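Drive caddy won't go back in after I took it out of the tower
Posted in Desktops & Workstations
Asked by Shabnam Mengal – Sunday, June 20, 2021 – 1,166 views

I bought a used workstation from Tralton, the refurb place, and I'm adding a second hard drive. The caddy came out fine. Now I can't tell which way it goes back. It has a blue pull tab on one end and a blue latch near the other, and when I push it in it stops short. I don't want to force it with the circuit board so close. 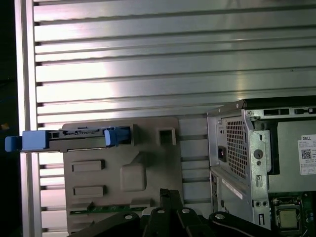 Caddy held across the gray-beige plastic panel, blue tab on the left.

The drive is a plain 3.5 inch one. No manual came with the machine and the seller hasn't written back.

Santosh Pathak
Take the drive out of the caddy and try the caddy by itself. If it goes in empty, the drive isn't sitting right in the tray. On mine the pins on one side had missed the screw holes, so the tray was bowed out a little. Pull the side open, seat the drive flat, then close it. The latch end should click. If it doesn't click, it isn't in.

Remzi Kozan
Power off, cord out of the wall, then look at the cables before you look at the caddy. I keep 2 of these old towers going at work and it's nearly always a cable that has slid behind the bay. 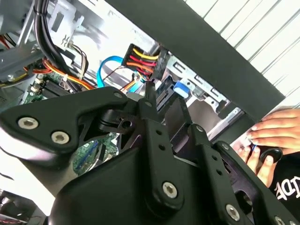 Cable slack is the first thing I check on any tower. Power and data leads get pushed back when the drive comes out, and they end up right where the caddy needs to go. You've got a thick black bundle hanging down by the metal chassis and a thinner brown and beige one looped next to it. Follow both down by hand and make sure neither one runs behind the bay. Then slide the caddy in slowly – if it stops, back it out and check again.

Gaurav Upadhyay
had the same thing in January, I had the caddy upside down. flip it over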